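3.2 Marking of the prize essays

The essays came from the naval history prize administered by the Clostano Trust, which has asked final-year cadets for a paper on a maritime subject in every year of the period studied. Entries were stored under candidate number, and the names were held back until both readers had returned their marks.
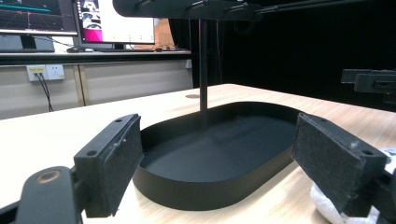
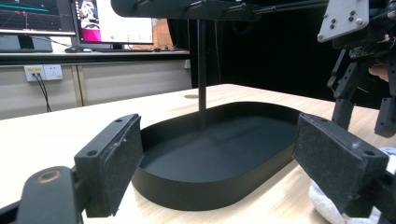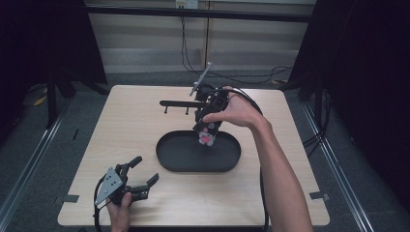

Figure 4. Black oval tray on a light wooden tabletop, three views.

Each essay was read twice. The first reader, Ha-neul Oh, marked the full set in the order of receipt. The second reader, Ye-rin Na, marked the same set in a shuffled order and had no access to the first marks. Both used the scale set out by Sarkar, which gives 100 marks in all and divides them between use of sources, argument and written style. Use of sources carries the greatest weight. Where the two totals differed by more than 11 marks, the essay was read again by both and a single mark was agreed in writing.

The rules of the prize set a limit of 2000 words, excluding notes. Essays over the limit were kept in the study, but only the text up to the limit was marked. This departs from the practice of the original judges, who seem to have applied the limit loosely -- the surviving minutes record one winning entry as "somewhat long" and take the matter no further.

Sources cited in the notes were sorted by type: ship's logs, private letters, official dispatches, court martial papers and printed works. A log quoted from a printed edition was entered as a printed work, even where the candidate gave the archive reference. Wonitz treats such cases as archival, and the two sets of results should therefore not be compared directly. References that could not be traced were left in the totals and flagged.

Subject matter was coded from the title and opening paragraph alone. Most titles named a ship, a battle or an officer and gave no difficulty. Essays on supply, health and dockyard labour were harder to place, as several dealt with more than one of these; they were given a main code and a second code, and only the main code is used in Section 4.

The marks and codes were entered in Clellus and checked against the paper sheets in September. Errors of entry were corrected at that stage -- most were transposed digits in the candidate number -- and no mark was changed afterwards. The judges' own marks, where they survive, were added last and are reported separately in Section 4.3.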